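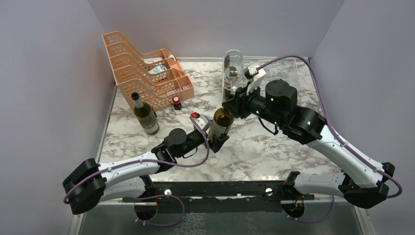 Left arm with the green wine bottle, marble top.

June, Sunday, late afternoon

Spent most of today on the council budget transcripts, which I'd been putting off all week. Roos Jacobs got me the last two hearings from Cernham (the health plan one and the school bus one) and the audio on the second is awful. There's a fan or something running right next to the clerk's microphone. I pushed it through Zamix anyway and it did better than I feared, except that it thinks every speaker after the break is the mayor. Fixed those by hand until my eyes gave out.

Coding the statements is slow going. I'm at around 300 and I still don't love the line between "answers the question" and "restates own position." When the opposition leader says she'd be happy to look at the numbers once the mayor shares them, what is that? I put it under procedural for now. Teun Verbeke would call it an attack, and we had a good long argument about it over lunch! He may be right. I've flagged every one like it with a Q in the notes column so we can go back.

The Arrieta file is a mess. Someone sorted one column and left the others alone, so the votes don't match the names from row 200 down. Please don't use that one, I'm rebuilding it from the minutes. The old copy is still in the Kedo folder until I've checked the new one against it.

Also, the amendment that everybody shouted about for an hour moved 800 dollars. I went back and read it twice.

Still to do: ask Roos if the clerk has a cleaner recording, finish the speaker names for the bus hearing, and send Teun my Q rows before he starts on his half.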